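3.2 Labels and the people who ignore them

The second strand of our study concerns workplace labels, a genre with many authors and few readers. We followed employees at two firms, Rokomura and Verker, over 6 working weeks and asked them on Friday afternoons to recall the wording of any notice they had passed that day. Delorme, who ran the interviews, reports that the most common answer was a polite silence.
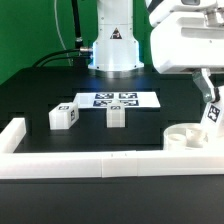 Recall was poorest for notices that had been in place longest. A sign about the dishwasher, laminated and signed by a manager who had since retired, was remembered by 2 of our 70 participants, one of whom had written it. Pictorial labels did slightly better, perhaps on account of asking less. A small triangle with a black-and-orange symbol, such as the one on the front of the white base in Figure 3, was recognized by most participants as "a warning," although when pressed on what it warned against they offered electricity, heat, and, in one case, management. We scored all three as partial recall.

Hoarau has argued that a label's real audience is the person who put it up, who may afterward feel that something has been done. Our interviews give this view more support than we would like. Asked why a cupboard carried three copies of the same notice, a supervisor at Verker explained that the first two had not worked.

A separate difficulty arises with labels that were never meant for staff in the first place. Participants who met a printed code tended to treat it as somebody else's mail, and 20 of them said they would not notice if it were replaced with a different one. We have no reason to doubt them. 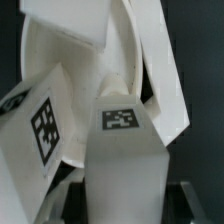 Figure 4. A square black-and-white marker on the sloped face of a white 3D-printed part.

We excluded such codes from the recall scores and return to them in Section 5.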